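Been meaning to write up the Fellport mill for a while. It's a long one, so I'm splitting it into posts.

Fellport sits on a bend of the river where the first ferry ran. The ferry came before the town did. For a good while the only buildings were the ferryman's house, a tobacco shed and a landing that flooded most springs.

The land belonged to a family named Clelden, who held it on a grant of 300 acres. They grew tobacco until the soil gave out, then switched to wheat like nearly everyone else on that side of the river.

Wheat needed a mill, and the closest one was a full day by wagon. So the Cleldens dammed the creek and built their own. The county order book has the petition, and a complaint from the neighbor upstream, whose bottom field went under water the first winter.

The neighbor's name was Hadgu, or that's how the clerk spelled it. He spelled it two other ways on the next page. The court sent a jury of freeholders out to look at the field. They gave him damages and let the dam stay.

The part I got wrong for years is the fire. The roadside marker says the mill burned during the Revolution. I repeated that in a talk in May and had a note about it before the week was out.

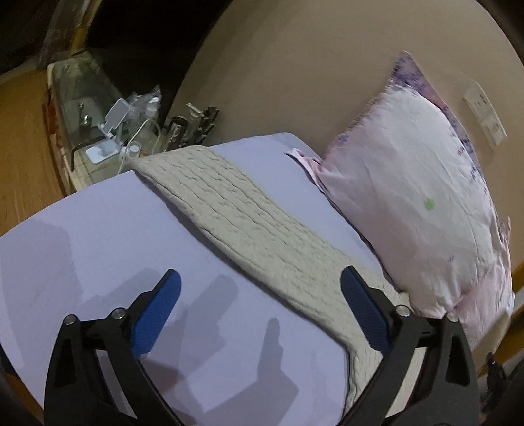 Ferenc Lengyel wrote that the mill was still grinding well after the war, and that I should look at the account book before saying otherwise. He had the page number, too: 197.

He was right. The entry on 197 is for toll corn and a new pair of stones, and it's dated after the peace. You don't buy millstones for a building that has burned down.

What did burn was the warehouse at the landing. Both were called "Clelden's" in letters from the time, and my guess is that whoever wrote the marker text put the two together. I can't prove that part.

The mill itself changed hands when the last Clelden son moved west. The new owner renamed it Bonduveck, and that's the name on the oldest map I have. The creek is still Bonduveck Creek on road signs, though people there mostly say "the Bonduck."

It ran until the dam washed out in a flood. There was talk of rebuilding and a list of subscribers was drawn up, 14 names, some with sums next to them. It didn't raise enough. The stone from the lower walls went into barns and at least one church foundation.

If you go, park at the bridge and walk upstream 200 yards on the left bank. The race is a long ditch full of leaves now. One corner of the foundation is still above ground. The rest is private pasture, so stay on the path.

Kvido Zeman asked where the account book is. It's in the county library, in the local history room, bound in with some store ledgers. Ask for it at the desk - it isn't in the online catalog under Clelden or Bonduveck.

Next I want to look at the ferry licenses. The rates were set by the court every year, and a man with a horse paid more than I expected.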